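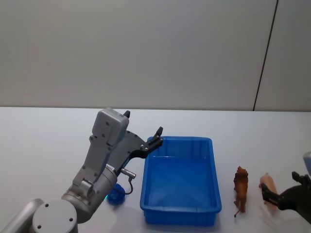 Toy sort table - Thursday walkthrough
Site: Nuttall playroom store
Checked by: Yvonne Marsden

1. Table top clean, no splinters or chips
OK. Smooth all over. Wipe it again before the next sort anyway.

2. Table steady, legs locked
OK. One foot needed a half turn.

3. Wall behind table - marks, loose paint
OK. Seam on the right side, ran a hand down it, nothing sharp.

4. Bin sound, rim not cracked
OK. Blue plastic one stays. Old one from Onota had a split handle, tossed it.

5. Animal figures - small parts, sharp points
Lion passed, legs and tail tugged, nothing moved. Tan one passed too but check the ears agian next month. Anything that fits the choke tube goes in the sealed bag, not back in the bin.

6. Paint flaking or sticky
None on the lion. Scratch test not done on the tan one, ran out of time. DO BEFORE IT GOES OUT.

7. Labels and batch tags
Tag sheet says 200 animals, log says 1,691 pieces total. Log hasnt been updated since August. Needs fixing.

8. Cleaning spray stored up high
FAIL. Left on the low shelf. Moved it. Second time.

9. Floor clear around table
OK after I picked up a box lid.

Open items: 6, 7. Cluseo order on hold until both are signed off.
Recheck Thursday, before lunch - Y.M.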